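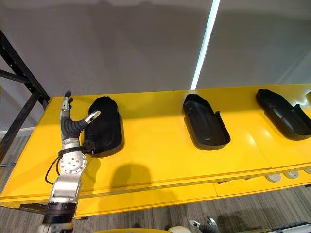

Last revised 4 Nov 2023. Applies to the current release of the Kollura Index of escort ship records, Second World War.

## Scope

### What does the index cover?

Escort vessels in the Atlantic between September 1939 and May 1945: destroyers, destroyer escorts, frigates, corvettes, sloops, and armed trawlers. The current release holds 2,927 entries for 385 ships. One entry describes one passage by one ship with one convoy. A ship that made nine crossings has nine entries.

### Are merchant ships included?

Only where an escort's record names them, and then only in the notes field. They have no entries of their own and can't be searched by tonnage, owner, or cargo.

### Why is the Pacific left out?

The index grew out of the Drulton papers, a private set of typed extracts covering Atlantic passages only. Adding the Pacific would need a different entry layout. Task groups there were reorganized at sea, and the convoy number can't serve as the main key.

### Are submarines covered?

No. Attacks and sightings are recorded from the escort's side. If a later source names the submarine, the name goes in the notes with the source after it.

## Reading an entry

### What is the Ersoy number?

The permanent identifier at the top left of each entry. It has a letter for the route, four digits, and a check digit. Numbers are never reused. If two entries are merged, the lower number stays and the higher one redirects to it.

Please cite the Ersoy number and not the page address. Addresses changed once already, when the site was moved to its present host.

### Which time zone is used?

Times are given as written in the source. Ships often changed clocks during a passage, and escorts in the same group did not always change on the same day. Where the zone is stated in the log, the entry also gives the time in GMT, in brackets. Where it isn't stated, no conversion is made.

### Two escorts give different positions for the same event. Which is right?

Possibly neither. Positions after several days of overcast were dead reckoning, and differences of twenty miles are common in the extracts. Both are shown. No averaging is done, and the map view plots each ship's own figure.

### What do the confidence letters mean?

| Letter | Meaning |
|---|---|
| A | Read from a copy of the original log |
| B | Read from a typed extract, checked against one other source |
| C | Typed extract only |
| D | Secondary source, such as a memoir or published history |

There are 121 entries at level D. They are left out of search results unless the box marked "Include D" is ticked.

### A ship appears under two names. Is that an error?

Usually not. Ships transferred between navies were often renamed. The name in use on the sailing date is the one shown, and the others are listed under "Also known as." Pennant and hull numbers are handled the same way. 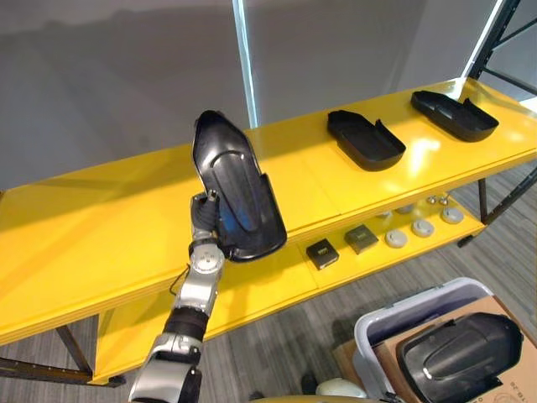
### Why do some entries end before the convoy arrived?

Ocean escorts commonly handed over to a local group before port. The entry ends at the time of relief. For the remaining distance, look for the relieving ship under the same convoy number. If she isn't in the index, the field reads "local escort, not indexed."

A ship detached to refuel or to land survivors has a gap in her entry, marked with both times. If she rejoined, it is still one entry. If she joined a different convoy, that is a second entry.

## Searching and downloads

### How do I search for a person?

Use the notes search, surname only. Coverage is thin. Commanding officers are given where the source names them; other crew appear only if they are mentioned in connection with an event. The index is not a crew list and will not settle whether a relative served in a given ship.

### Can I download the data?

Yes, as a plain text table with tabs between fields. The download limit is 2,000 rows per file. The full index therefore comes as two files, split by Ersoy number. The dates are stored as year, month, day. Some spreadsheet programs change them on opening – import the date column as text.

### Is there a printed version?

Skallwood printed a short guide to the first release. It is out of print and its entry numbers predate the Ersoy system. A conversion list is on the downloads page.

## Corrections

### How do I report a mistake?

Write to the editor, Songül Kozan, through the contact form. Give the Ersoy number, the field, the reading you propose, and the source. A page number or a piece number is needed for anything taken from an archive. Reports with no source are kept on file but do not change the entry.

### How long does it take?

Corrections are entered in batches. The next batch closes in December. Spelling and date slips are fixed sooner if they affect searching.

### My correction was refused. Can I see why?

The reason is in the change log under the Ersoy number. The most frequent one is that the report relied on a published history which itself used the extracts already indexed – this counts as the same source. A refusal can be reopened at any time with a new source.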